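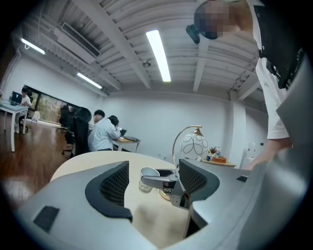

Berkum Adult Reading Program
Progress report to the Vermeulen Fund
29 December 2025

Enrollment at the end of this period stands at 191 learners, up from 712 class visits' worth of drop-in use last year that we could not tie to named people. We now register everyone at the first visit, so the next report will compare like with like.

The evening group at Gukau opened in November. It meets for 2 hours and uses the same workbooks as the day groups. Attendance dipped when the bus timetable changed — we moved the start back by half an hour and most people returned.

We bought 400 workbooks from Predia under the materials line. The second delivery came late and the tutors photocopied the first unit in the meantime. Copying costs were charged to general supplies and not to your grant.

The tutor training planned for the fall has not been held. Annelore Diekmann has agreed to lead it in the new year, and the money for it is unspent. We ask to carry that amount forward.

Still open: child care during the morning classes, and a replacement for the math tutor at Berkum. The post has been advertised again.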